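Home Kitchen Table Storage Back Issues Subscribe

A Small Table, Set for One

By Aleksandra Wieczorek

I ate at the counter for most of 2 years. In September I put a black cloth on the table and started laying a place every evening at 6. It takes less time than finding the remote.

Most of what I use lives on a two-tier turntable at the right-hand end. Bowls go back there after they're washed, next to the tea.

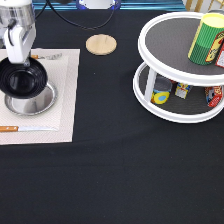 Does a turntable take up too much room on a small table?

It takes the space of a dinner plate and a bit more. The upper tier gives you that space back, as long as you keep tall jars off the bottom.

Nayara Arruda, who runs a rental kitchen in Buckley, keeps hers down to things used daily. Vinegar and spare salt go in the cupboard.
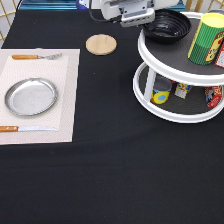 The black bowl on the upper tier, with the place setting at left.

Ridges hold on to food. I go over anything grooved with a soft brush and dish soap, following the curve, then rinse.

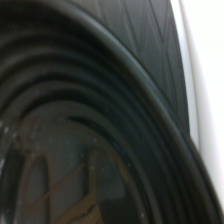
Grooves and raised rings, close up.

Black cloth shows every crumb, so I shake mine out at night and wash it cold. 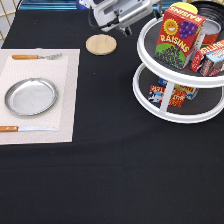 A placemat decides how much table one person gets. Mine is wide enough for a plate and not much else. I like the fork and knife lying parallel, one on each side of the plate, and the coaster off the mat on the bare cloth, where a glass is easy to reach.

Comments (3)

Harsh Dwivedi: Wood handles and the dishwasher don't mix. Lost a whole set.

Woo-jin Song: What size is the turntable? My table is 39 inches.

Aidan Lynch: Cold wash for the cloth is right. Mine faded on hot.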